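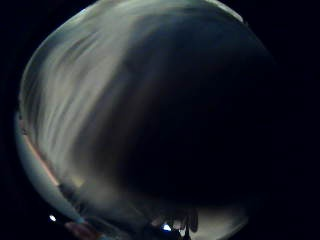

Figure 1. A dark surface at very close range.

Unit 3: Color in Household Cloth
Department of Domestic and Material Studies, Boyer Campus
Instructor: Lăcrămioara Pascu

Reading before class: course packet, chapter on plain and striped weaves. Students who missed the first session should collect the dye chart from the department office.

3.1 Light and dark cloth

The color of a cloth depends on which part of the light it sends back to the eye. A white cloth returns most of the light that falls on it. A black cloth takes in most of it. Between these two lie the grays, which may be made by dyeing the yarn gray or by weaving black and white yarns so closely that the eye joins them.

Students often describe a cloth as "black" when it is a very dark blue or brown. The difference shows best in daylight, with a piece of known black placed beside it. Lamps with a warm tint will make the comparison unreliable. All color judgments submitted for credit must state the kind of light used.

3.2 Yarn-dyed and printed stripes

A stripe may be woven or printed. In a woven stripe the yarns are dyed first and set in order on the loom, and the color is normally present on both sides of the cloth. In a printed stripe the color is laid on the finished cloth, and the back is usually paler than the front. Pulling a single yarn from the edge will settle most cases: a yarn from a printed stripe that runs across it changes color along its length.

Stripes that follow the warp run the full length of the piece. Stripes that follow the weft run from selvage to selvage. Checks combine the two and are treated in the next unit.
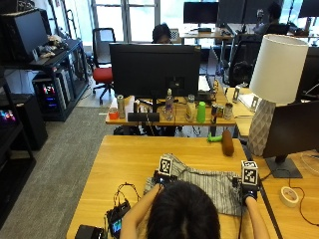
Apolline Arnaud asked whether a woven stripe can still lose its contrast in the wash, given that the yarns are dyed all the way through. The point was taken up in class, and the answer is yes. Loose dye from the dark yarns may settle on the light ones, so that white turns gray while the dark stripe hardly changes.

3.3 The wash test

Each student will test one striped sample from the Risia set. Cut the sample in half and keep one half in its envelope, away from light. Wash the other half in 500 ml of water with 3 g of plain soap for 10 minutes, rinse it in cold water, and dry it flat on white paper. Note any color left on the paper. Compare the two halves in daylight and record the result on the sheet provided.

Samples from the Zuvgate set are kept for the final project and may not be cut.

3.4 Written work

Submit a report of no more than two pages in the first week of December. State the fiber, the type of stripe, the light used and the change observed. The pass mark is 70. Questions on grading should be sent to Mirsad Nedeljković before the report is due.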